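Textile Care and Finishing
Handout 5: Wrinkling, Recovery and Relaxation in Knit Fabrics
Instructor: Hsiu-ying Mok
Lab section: Unai Sepúlveda

Read before the lab on 2nd July. Bring your worksheet from Handout 4.

1. Why fabric wrinkles

A wrinkle is a bend that stays after the load is removed. When cloth is folded, the fibers on the outside of the bend are stretched and those on the inside are compressed. If the fibers are held in that position long enough, bonds between neighboring polymer chains break and form again in the new shape. The fold is then stored in the fiber.

Cellulose fibers (cotton, linen, viscose) are the most affected. Their chains are linked by hydrogen bonds, which water breaks easily. A damp cotton garment left in a heap will dry with its folds set. Wool also contains hydrogen bonds but has a coiled molecular structure and a natural crimp, and it recovers well if hung in moist air. Polyester absorbs very little water. It wrinkles mainly when it is warmed above its glass transition temperature, folded, and cooled.

2. Knit and woven structures

In a woven fabric the yarns cross at close intervals and have little room to move. Bending the cloth bends the yarns directly. In a knit the yarn runs in loops, and part of the bending is taken up by loops sliding and changing shape. Knits therefore show softer folds with a larger radius.

The same freedom causes other problems. A knit hung by one point will stretch along the wale direction. A jersey edge curls: toward the face at the top and bottom, toward the back at the sides. Both effects must be controlled before any measurement is taken.

3. Measuring recovery

The usual measure is the crease recovery angle. A strip is folded in half, loaded for a fixed time, released, and allowed to open. The angle between the two limbs is read after a set rest period. Complete recovery is 180 degrees. Zero means the strip stayed shut.

Worked values from the May session (Trevitz cotton jersey, room conditioned):

Wale direction, untreated: 77 degrees
Course direction, untreated: 83 degrees

Sum of the two: 160 degrees, out of a possible 360. Always report the two directions separately before giving the sum. Gonzalo Vidal's group reported the sum alone, and the difference between directions could not be checked afterward.

The strip method works poorly on fabrics that curl. For these, use the appearance method: crush the specimen, let it hang, and compare it with the reference set under low-angle light. Dark shades are harder to grade than light ones. Move the lamp before deciding that a fold is absent.

4. Folds in a whole garment

Strip tests do not predict garment behavior fully. Seams, hems and double layers are stiffer than the single cloth and tend to steer the folds. Twisted areas hold more sharply than areas that are only gathered. When cloth is lifted at one point, its weight draws it into folds that run toward the point of support.

Dark green fabric, bunched and gathered
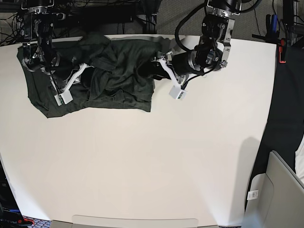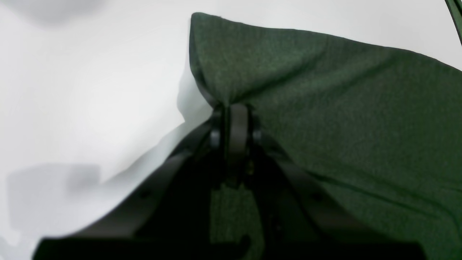
5. Relaxation before testing

Knits come off the machine under tension and keep some of it. Dimensions measured at this stage are not reliable. Use one of the following:

Dry relaxation: lay the cloth flat without tension in the conditioned room until its dimensions are constant.
Wet relaxation: soak, remove excess water without wringing, dry flat.
Full relaxation: wash, tumble dry, condition, and repeat until there is no further change.

State the method in your report. Results from different methods should not be placed in the same table.

6. Resin finishes

Crosslinking agents tie adjacent cellulose chains together so that they return to their original position after bending. Recovery rises. Tensile and tear strength fall, and so does abrasion resistance. Over-curing also causes yellowing.

For Monday's lab, treat only the Hirken samples. Keep the Trevitz lot as the control.

Reading: Casado and Ibarra course notes, pages 46 onward. Section 6 is not covered there.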